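The Drollard Street Newsletter
Kitchen Table Notes: The Great Window Question

Every spring this newsletter gets a stack of mail on one subject, and the subject is never the one I wrote about. Last month I gave you a thoughtful column on storm drains. What came back was a heap of letters about windows: who has the big ones, who wants the big ones, and who put in the big ones and now spends every July hiding in the basement with a wet washcloth.

So, windows. I give up.

I live in one of the Pereyra houses at the top of the hill, built by a man who loved the view and had apparently never met the sun. My west wall is mostly glass. From October on it is a lovely thing to own. In summer it is a toaster with a mortgage. I have lost a couch to it (formerly green), a set of encyclopedias nobody was reading anyway, and most of a ficus.

Birsen Canpolat, two doors down, has the same house and the same wall and has taken the scientific path. She hung a thermometer by the sink last summer and wrote the reading on the calendar every afternoon. Her kitchen hit 38 on the worst day. She keeps the thermometer in Celsius, so for a good ten minutes I thought she was bragging.

Her fix was outside shade: a plain canvas awning on a hand crank, bought from Stesonau out by the highway. It cost her $1182 with the brackets, and she put it up over one weekend with her brother-in-law, who is still speaking to her. I priced the same thing for my own wall and then went and lay down for a while.
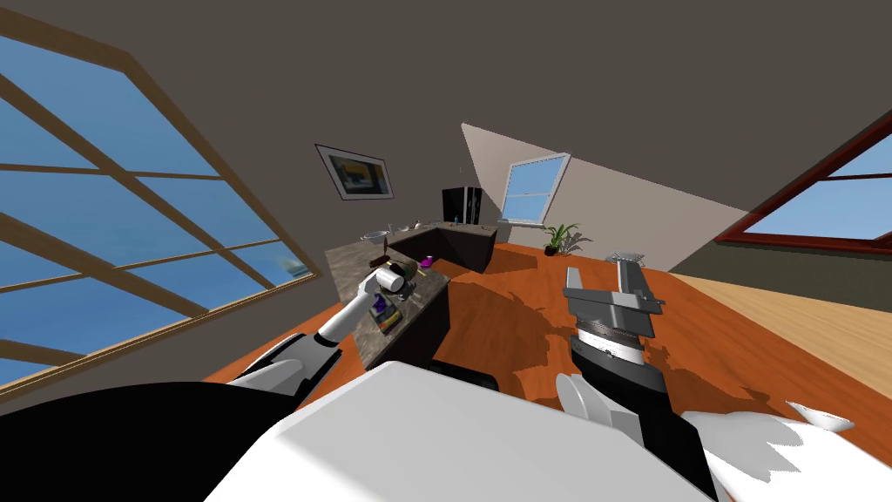 Do indoor curtains do the same job as an awning?

They help with the glare and they will save your couch, but by the time sunlight reaches a curtain it has already come through the glass, and most of the heat is in the room with you. Shade on the outside stops it sooner. If curtains are what you can afford, get pale ones with a light backing and close them before the sun comes around, which on our side of the street means before lunch.

Film is the other thing people ask about. Tamunoemi Adeleke put it on her upstairs windows and likes it fine, though she says the first pane took her most of a Saturday and has a bubble in it shaped like Ohio. Check with whoever made your windows before you start. Some double-pane glass doesn't get along with film, and a cracked pane is a costly way to find out which kind you have.

Then there is the tree school of thought. Oluwatosin Bassey planted a maple on the west side of his lot eight years ago and reports that it now shades the mailbox beautifully. He is a patient man. He expects it to reach the kitchen around the time he retires, and he has asked me to remind whoever parks under it that it drips.

A few practical matters. Morenike Chukwu has a tall orchard ladder she will lend to anyone on the street who brings it back the same week -- she knows who has it now, and so do I. If your window frames are wood, look at the bottom corners before you hang anything from them. Mine gave way under a thumb. And if you have half a roll of film left over from your own project, leave a note in my box, as I have one small bathroom window and no pride.

Next month I am going back to storm drains. Send your window letters anyway.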